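The Half Bath Report (and a Few Words on Grout)

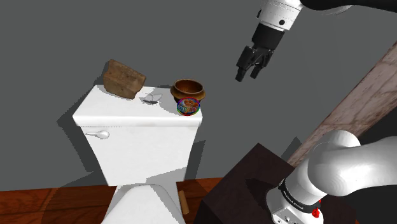 Last updated: January, 4:15 p.m.

So the half bath downstairs is finally on the calendar! A bunch of you wrote back after the last newsletter to ask if I'd given up on it, and I can't blame you, I've been talking about that room for ages. The short version is that I spent the holidays saving up, I have 800 dollars set aside, and I am going to try very hard to hand some of it back to myself at the end.

The floor comes first. I went back and forth between sheet vinyl and little hexagon tiles (I have wanted hexagon tiles since my first apartment), and the tiles won. Lazaridis had them for 149 for the whole floor, end of the line, and they let me take an extra box in case I crack a few. I will crack a few. Last time I borrowed a tile cutter I got the hang of it on the very last cut.

Grout is where I need your help. Aino Koskela swears by light gray because it hides everything, and Imani Simiyu did hers in a dark charcoal that looks terrific but shows every speck of dried soap. I've got sample sticks from both ends of the chart lined up on the kitchen windowsill and I change my mind every time I make coffee. If you've lived with dark grout for more than a year, please write and tell me how it's holding up.

Then there's the question of where stuff goes. We have no cabinet in there and no room for one, so everything ends up on top of the toilet tank. I used to fight it. Now I just keep it to things that can get knocked over without making me cry, and the hand cream lives in the hall closet. Lauri Kallio suggested a shallow shelf over the door for the spare rolls, and I think I'm going to do it - the bracket set I like from Rerkis is on back order, but I'm in no hurry.

Paint is last. I'm leaning toward a green called Litanora, a bit like the inside of a pea pod. My sister thinks it's too much for a room that size. I bought the sample pot anyway.

One more thing before I go: the tool swap is on again next month, same garage as before. Bring anything you've used once and regretted. I'll be the one with the caulk gun, looking for a better caulk gun.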